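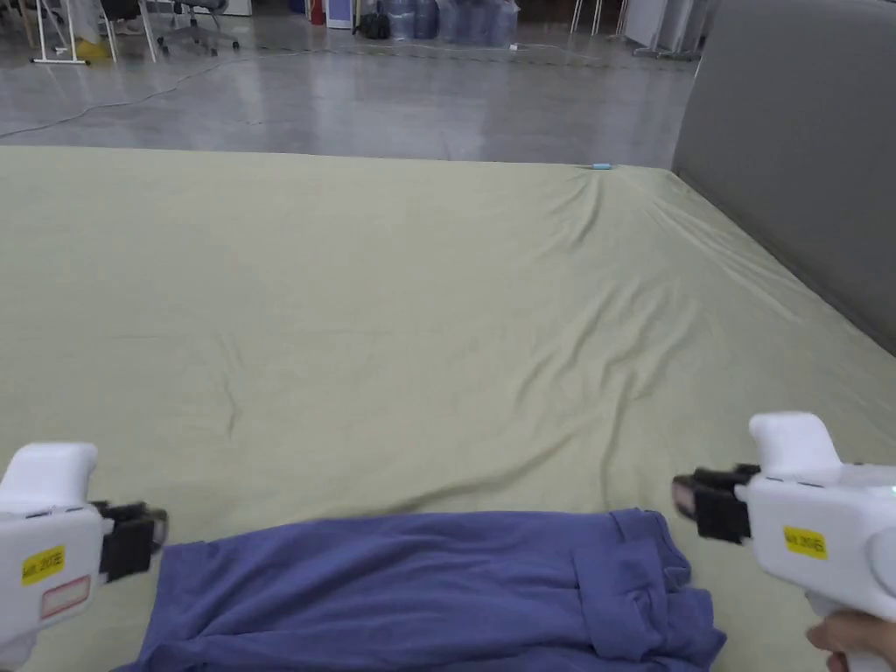 Search the list archive Go

Re: Robichaud and Kakura splitting up??

Ferhat Aksoy wrote:
> Is it true the divorce is off? My sister swears they got
> back together over the lake house.

Not off, but wow, what a week to be a Robichaud fan! Her lawyer and his filed papers within 2 hours of each other, and both of them want the house, the dogs and the Pultavell royalties (that's the duet album, for anyone new here). The judge gave them until December to sort it out on their own. I've read the whole filing and it's better than the show ever was. She says he spent 3,000 dollars a month on guitar storage! He says five of the seven guitars are hers!

I still think they'll settle. They sang together at the Vitex benefit and I got goosebumps.

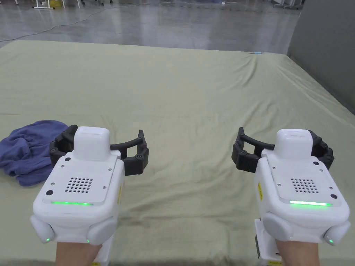 Ferhat Aksoy: Goosebumps, sure, but they left in separate cars. My money is on a trial, and she keeps the dogs.

Print this message | E-mail this message

Comments

loonlake: Team dogs.

marcy_b: Is the filing posted anywhere? The link from before is dead.

tuesdaygirl: That duet album deserved way better than it got!!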